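How I set up a bin picking cell so the results mean something

I've been running bin picking tests at Pisesetti for a while now, and the question I get most from new folks is "why are you so fussy before the arm even moves?" Fair question! So I'm writing down my routine, mostly the boring rules, in the order I do them.

First, fix the bin in place. I mean really fix it. Clamps, at least 2 of them, tightened by hand and then wiggled. A bin that creeps a little on every pick will quietly wreck your calibration, and you'll spend an afternoon blaming the vision software (ask Roy Parsons about his December). Mark where the corners go with tape too, so if you have to pull the bin out you can put it back in the same spot.

Second, sort out your cables before you power up. Leave enough slack for the wrist to turn all the way both directions, then jog the arm slowly to every corner of the bin and watch the loops the whole time. Watch the cables, not the gripper! If anything brushes a wall or pulls tight, stop and re-route it. Air hoses count as cables here.
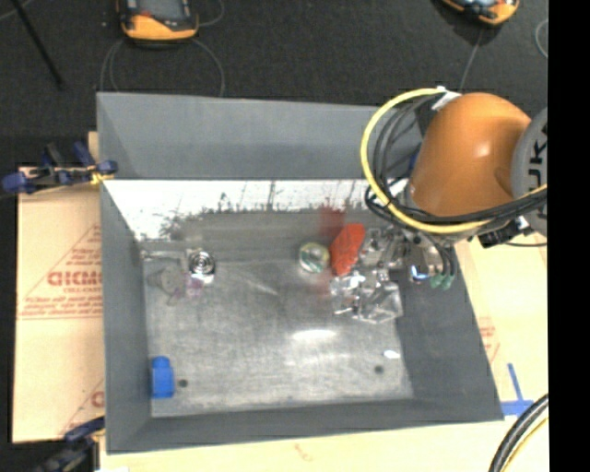 Third, pick your mixed load on purpose. It's tempting to fill the bin with nice matte boxes and get a beautiful score. Please don't. I want shiny stuff, see-through stuff, round things, things that lean on other things. Our list at the Silton site has 134 items on it, and each one gets a line in the log saying why it's hard. Clear plastic is still the worst for us, with bare metal floors a close second because of the glare.

Fourth, keep the teach pendant where you can reach it without leaning over the cell. Leanne Wragg made this a hard rule for our group and I grumbled, and then I got used to it in a week. Before every run I press the e-stop, check that the arm will not move, and reset. Every run, even if I did it 5 minutes ago.

Fifth, write down the failures as they happen. A drop, a double pick and a missed grab are different things, so give each one its own column. My last log had 1244 attempts in it and the notes were way more useful than the success rate.

Oh, and clean the suction cups! I wipe ours at the start of each batch with a dry cloth. If you switch cup sizes, start a new log sheet and write the size at the top.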